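From: Lorenz Eder
To: edden-manip list
Date: May 16, 2019
Subject: Re: [edden-manip] two hands or one?

Alois Steiner wrote:
> I've read the Koller draft twice and I still don't see where the
> gain comes from. You train on 3,595 clips of people handling boxes
> and tins, you throw away all the force data, and you claim the
> second arm now "knows when to help". Knows how? In Renard we had
> the same network, near enough, and the second arm mostly got in
> the way. Also, why all the clutter? We used one box and one can
> and could at least tell what had gone wrong.

Alois,

Thanks for reading it twice, which is once more than two of my co-authors.

The network is indeed the Renard one. I'd be embarrassed if it weren't, given how long I spent telling the people at Trurnbridge that we didn't need a bigger one. What changed is the labelling. In Renard you marked each clip by what was being moved, so a hand on the box and a hand on a can were two different jobs, and the second arm had to pick one. We mark each hand separately, by what it is doing to whatever is nearest: holding, pushing, hovering, or nothing. Hovering is the one that matters. People spend an astonishing share of their time with their hands near a thing, not yet touching it, and your labels filed all of that under "idle". So your second arm learnt that idle hands wander about over boxes, and then did so faithfully.

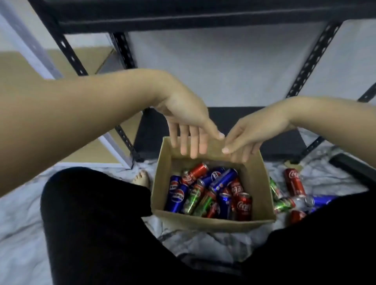
On the clutter, I take the point about knowing what went wrong. We did start with one box and one can, and got a lovely curve that fell to bits the moment a second can turned up. With cans at all angles, some in the box and some out, the model can't get by on learning where the can usually is. It has to look at the hands. The cost is that training takes 2,000 steps before anything sensible happens, and you sit there until then wondering about your career.

The weak spot is flaps and rims. On the 200 held-out clips, most of our mistakes come when both hands are close to the cardboard and the model can't decide whether they are going for the box or for what's in it. I can't always decide either. I gave the same clips to 3 of our labellers and they argued over lunch, so I'm not sure what the right answer would even look like. Section five says this more politely.

Dropping the force data was less brave than it sounds. Half of it was out of step with the video and I lost patience.

If you still have the Renard clips from September, I'd like to relabel a batch our way and run your old code on them untouched. If it improves, I'm right. If it doesn't, I shall blame your clips.

Lorenz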